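Jumix and the shadow problem: a talk with the lead perception developer at Okmont

30 July 2023

Okmont writes grasp planning software for small shops that already own an arm and don't want to buy a second one. Its main package, Jumix, takes in pictures from a camera at the wrist and decides where the fingers should close. We spoke with the developer who leads the perception side, who asked to be quoted by job title only.

The current release dates from May and changed one thing most users will never see. Older versions found parts by looking for dark regions against a light table. "That's fine until the lamp moves," the developer said. "Then you get a shadow that is as dark as the part, and the planner wants to pick up the shadow."

Customers sent in logs. In one batch of 82 failed grasps, 43 had been aimed at a shadow, and most of those shadows belonged to the gripper itself. The team had been blaming calibration.

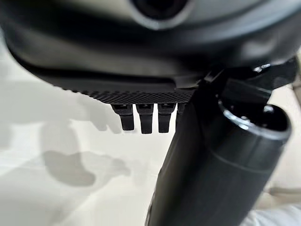
"Black on black is the other half of it," the developer said. "You have a black part next to black fingers, and the edges run together. The table is the easy bit. It's pale, it's flat, we know where it is."

The new version keeps a model of the gripper in memory and works out which pixels should belong to it at each joint position. Those pixels are masked before the part detector runs. A second step predicts where the gripper's shadow will fall, using a rough estimate of the light direction. The estimate is updated every 40 frames, a number the developer called "a guess we never had a reason to change."

Shiny rims still cause trouble. A bright ring around an opening can break into pieces as the arm comes closer, and the detector may fit two circles where there is one. Jumix now carries the fit forward from the frame before and lowers its confidence if the ring jumps.

Gaete, the open planner that Jumix sits on top of, was left mostly alone. The team sent back one patch, for a timeout that fired too early on slow controllers. Kernalberg, which runs the package on its sorting line, tested the release first and asked for a way to turn the shadow step off. It is now a single line in the settings file.

Asked what comes next, the developer mentioned soft materials. "Cloth has no edge you can trust. We have a branch for it, but I wouldn't put it on anyone's line yet."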